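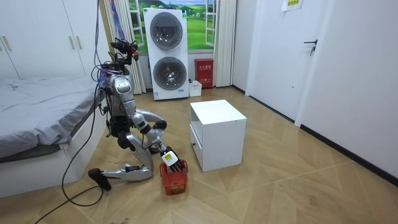
Bindari running on a full-size humanoid. The hand is in the basket; the operator is out of the room.

Bindari Teleoperation and Demonstration Kit
by Rondach

Show a robot what you want by doing it yourself, at a safe distance, with a cup of coffee you can't pick up. Bindari links your arms and hands to the robot's and records every demonstration from the first reach to the last regrettable fumble. You keep the good ones. You keep some of the bad ones too, for training and for humility.

Works with
Humanoids and two-arm platforms that accept joint or end-effector commands. Grippers and multi-fingered hands are both supported. Send us your robot's interface document before ordering and we'll tell you whether it is on the list, or whether it is going to be a long month.
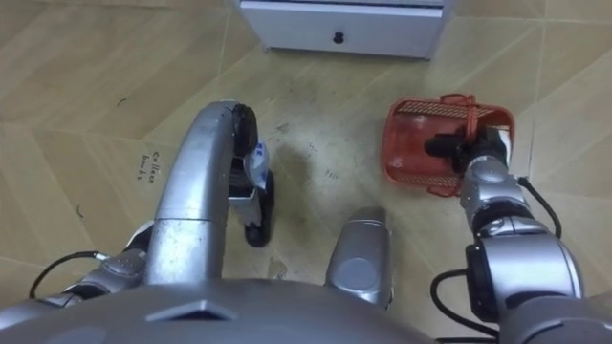 Bindari's operator view comes from the robot's head and goes straight to the headset, with both arms in sight for as much of the task as your posture allows. Each arm has its own clutch. Squeeze to move the robot, let go to scratch your nose. In a tidying task, the right gripper can stay on the rim of a red basket while the left one deals with a small white object with blue markings, and neither has to wait its turn. Freeze the basket arm and it holds its last commanded pose until you clutch back in. Short task notes can be typed into the episode log, although we see that some labs still prefer to write "Collect books" on the floor.

Floor-level work
Most demonstration rigs are happiest at table height. Homes, sadly, keep a lot of their contents on the floor. Crouch mode rescales your reach so you can work down there from a chair. Your knees are not part of the control loop, and at our age we consider this the headline feature.

Hand-guided teaching
For arms with a compliant mode, switch to Guide, take hold of the wrist and walk it through the motion. Bindari records the path and the gripper state together. Keep the stop button within reach. It is large and red and does exactly one thing.

In the box
Headset with head strap
Left and right hand controllers
Foot pedal for marking episode start and end
Wired stop button
Ranjbar recording software, one seat
Cable ties, of which you will want more

Specifications
Command rate: 198 Hz
Video to headset: 30 frames per second
Headset battery: 2 hours, swappable
Robot connection: wired Ethernet
Export: joint states, gripper states and video on one clock

Price
$1,680 per kit, robot not included. People do ask.

Orders placed now ship in August. The Brarnley wall mount for the headset and controllers is sold separately and is out of stock again.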